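Home · Reviews · Desk & Bag · Notebooks · Letters · About

The Wedenen Roll-Up Pen Case: A Winter of Carrying It Everywhere

Posted in February by Widad Karaki

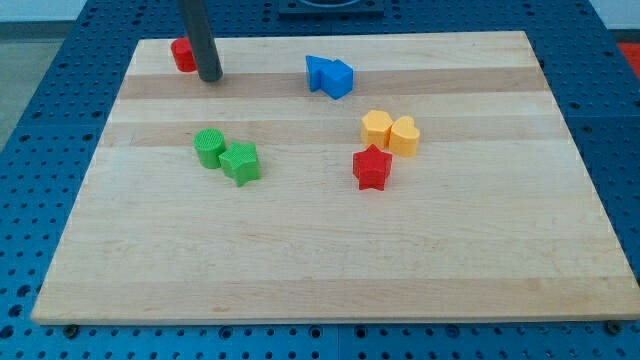 Coloured blocks on a striped wooden board.

I have been through more pen cases than I would like to admit to my husband, who still believes that a mug on the windowsill does the job perfectly well. There was the zipped one that ate the corner of every receipt I put in it, and the tin that rattled so much on the bus that a lady asked me whether I played percussion. So when my old canvas roll finally gave up at the seams, I promised myself I would take my time over the next one, and I did, and I ended up with the Wedenen.

It is a roll-up case in waxed cotton, with seven slots down the left-hand side, a wide pocket on the right and a flap that folds over the top before you roll the whole thing up and tie it. Mine is the colour they call Lerach, a sort of mossy brown that goes a bit greener in daylight. I bought it at the stationer's in Hinonham, where I had gone for envelopes (I came home without the envelopes).

The slots are the best thing about it, so let me start there. Five are ordinary width and two are wider, and the wider ones will take a fat fountain pen without any of that tugging and swearing. I keep my everyday pen and a propelling pencil in the first two, then a fine black liner, a highlighter and a small steel ruler, which sits very snugly and hasn't worked its way out yet. The two big slots hold my good pen and, I'm slightly ashamed to say, a toothbrush when I stay at my sister's. It fits beautifully!

The pocket on the right took me longer to love. It is deep enough for a pocket notebook, but only if the notebook is a slim one. My usual Haque notebook goes in with a little persuasion, and once it is full and has tickets and bits of paper stuck in it, it won't go in at all. I've taken to carrying the notebook separately by the end of each one and moving back in when I start fresh. If you use anything with a hard cover I would measure it before you spend your money.

Now, the tie. I know some people can't bear a tie, and my friend Nimal Thambiah is one of them. He borrowed the case for a weekend course and handed it back saying that he'd spent half the first morning winding and unwinding while everybody else was already writing. I do see his point. You can't open it with one hand, and if you're standing up at a counter trying to sign something you will look a bit flustered. But I find I don't mind it at a desk, where I unroll it once at 9 in the morning and leave it lying flat until I go home. He has since bought the snap version, which costs £4 more and only has five slots, and he is very happy with it, so there we are.

As for wear, I've had mine all through the winter, in and out of a rucksack every working day. The waxed cotton has picked up pale creases along the fold lines, and I like those very much. The stitching is sound everywhere except at the base of the tie, where one thread has come loose. I snipped it and put a dab of glue on it and it has stayed put. Ink is another matter — I had a cartridge leak in the second slot before Christmas, and the stain went straight through the lining and came out on the flap. It sponged off the outside quite well, but the lining is blue for good now. A darker lining would have been kinder, and I wish they'd offer one.

I wrote to the makers to ask whether the case could be washed, and had a nice reply within a couple of days telling me cold water, a soft cloth, no soap and never the machine. They also sell a little tin of wax for freshening it up. I haven't needed it yet, but I expect I shall by the autumn.

Would I buy it again? Yes, I would, and I'd choose the same colour. It suits somebody who carries a handful of pens they are fond of and has a desk or a café table to spread out on. If you do most of your writing on your feet, or you carry a thick notebook, have a look at the snap one or at something with a zip. And if you are a left-hander, try it in the shop first, as the slots all open towards the right and my left-handed niece found it awkward to lie on the table the way she wanted.

I'm giving it four stars out of five. The missing star is for the lining, and perhaps a little for that loose thread.

Next month I'll be looking at desk blotters, which several of you have asked for.

Contact · © Desk & Bag · Back to top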